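Against the Matching Drawer
Ingeborg Rüegg
2019-01-03

Kitchen storage is usually designed by assigning each tool a fixed place. The assumption behind this is that retrieval time depends mainly on whether the position is known in advance. I worked with that assumption for a long time, first in a hotel kitchen and later drawing up fit-outs for small canteens, and I now think it is applied far too widely.

A fixed place has two costs. The first is paid at retrieval and is small. The second is paid at return, and it is almost never measured. A person coming from the sink with six utensils has to make six decisions, walk to several locations and open several drawers. Whatever time the layout saved during cooking is handed back at the end of the shift, when the staff are tired and most likely to cut corners. The result is a drawer labeled for whisks that holds whisks, a peeler and a roll of tape.

In March I reviewed the canteen at Drarkitz, which had been fitted by Lehner to a very thorough plan. There were 82 labeled positions for hand tools. After one ordinary lunch, 41 of them held the wrong tool or no tool. The manager, Alois Camenzind, considered this a training problem. I considered it a design problem. If half the positions in a system are wrong after one service, the system is asking for more effort than the work will supply, and a second round of training will move the figure for a few weeks at best.

The alternative is the open bin. It has a bad name in the trade, and the name is partly deserved. A deep bin with forty mixed objects in it is slow to search and can be dangerous if any of them are sharp. But those are faults of depth and load. A shallow bin holding a few tools can be read at a glance, and returning something to it takes one motion.
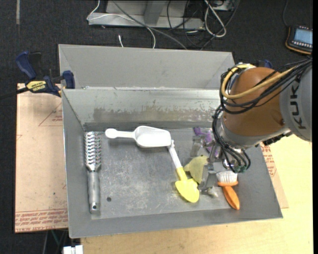

Grater and scoop in a divided sheet-metal bin.

The conditions under which an open bin works can be stated fairly exactly. The tools must lie in a single layer. They must differ clearly in outline, so that a hand can go to the right one without a search. They must be blunt, or at least guarded; knives stay on the wall, and mandolines stay in their cases. Graters are a borderline item. I allow them when the handle is long enough to be picked up without touching the teeth, and I would not argue with a kitchen that hangs them up.

Material matters less than suppliers claim. Sheet metal scratches and looks old quickly, and this puts buyers off. Scratches in themselves are a cosmetic matter unless they are deep enough to hold soil after washing. Plastic is quieter and lighter, and it also scratches. I have specified both. The Kilura range of inserts is well made, but the version with molded outlines for each tool brings back exactly the problem the bin was meant to remove, and it stops fitting as soon as someone buys a different ladle. Dedar sells a plain tray for less money and I prefer it.

There is a hygiene objection, and it should be taken seriously. A closed drawer keeps out splashes and dust better than an open container. Against this, a drawer is opened by wet hands all day, its corners are hard to reach, and it is seldom emptied. A bin can be carried to the sink and washed. Which of the two is cleaner depends on the cleaning schedule, and a kitchen without a schedule will not be saved by either.

The cost difference is not trivial. On a recent job the labeled drawer system was quoted at 2,241 francs more than open bins on shelving, for the same number of tools. That money would have paid for a better extraction hood, which the cooks had been requesting for over 2 years. The client chose the drawers. They photograph well, and the fit-out was going into a brochure.

I do not propose removing every fixed position. Thermometers, scales and anything shared between stations should have one place and keep it. For the rest, my recommendation is to start with shallow bins by station, watch what is actually returned to them for a month, and only then order drawers for the tools that have caused trouble. In most of the kitchens I have fitted, that order has been short.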